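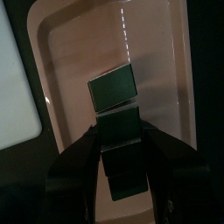
Funeral Service Practice, Unit 6
Prepaid Arrangements and Trust Accounts
Instructor: Sumathi Fernandes

Reading for this unit: chapter 9 of the course pack, plus the two sample contracts handed out on Friday. Bring both contracts to class.

1. What a prepaid arrangement is

A prepaid arrangement (also called a preneed contract) is an agreement between a person and a funeral home, made before death, for named goods and services. The person who signs and pays is the purchaser. The person whose funeral it covers is the beneficiary. They are often the same person, but check every time. A daughter may buy a contract for her father, and then her signature is the one you need for any change.

Keep planning and paying separate in your mind. A family can put all its wishes on file and pay nothing.

2. Guaranteed and non-guaranteed items

Guaranteed: the funeral home accepts the amount paid, plus any growth, as full payment for that item, whatever it costs later.

Non-guaranteed: the amount paid is a credit. If the price has gone up, the family owes the difference.

Items the home does not control are usually non-guaranteed. These are called cash advance items. Examples are newspaper notices, certified copies of the death certificate, clergy fees and opening and closing of the grave.

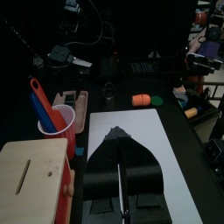

Most complaints about preneed contracts come down to this section. Read each cash advance line aloud with the purchaser and have them initial it.

3. Where the money goes

Trust funded. The payment goes into a trust account at a bank or other approved institution. State law sets how much must be deposited and how soon. Look up your own state's rule.

Insurance funded. The purchaser buys a life policy and assigns the benefit to the funeral home. In most states the person selling it needs an insurance license.

Revocable or irrevocable. A revocable contract can be canceled and money returned under its terms. An irrevocable one can't be cashed in, though it can often be moved to another home. Families applying for Medicaid often ask about this. Refer them to the caseworker or an attorney.

4. Worked case: Stollo Funeral Home

Wyn Prydderch buys a contract for himself. It has a guaranteed portion for professional services and $785 in cash advance items, non-guaranteed. He pays in full. At the time of death the cash advance portion has grown by $92, to $877. The actual charges come to $930.

Balance owed by the family: $930 - $877 = $53.

The guaranteed portion is settled with no further charge, even if the current price list is higher.

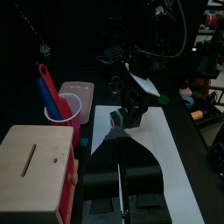 5. File checklist

Signed contract, with initials on each cash advance line
Itemized statement of goods and services
Receipt for each payment
Trust deposit record or policy number
Name and phone number of the person to notify

6. For next class

Write one page on the Mathias contract (the second handout). Alun Mathias paid $2,000 toward a revocable contract and has moved out of state. List what you would need to know before telling him his options. Late papers go in the box outside the office.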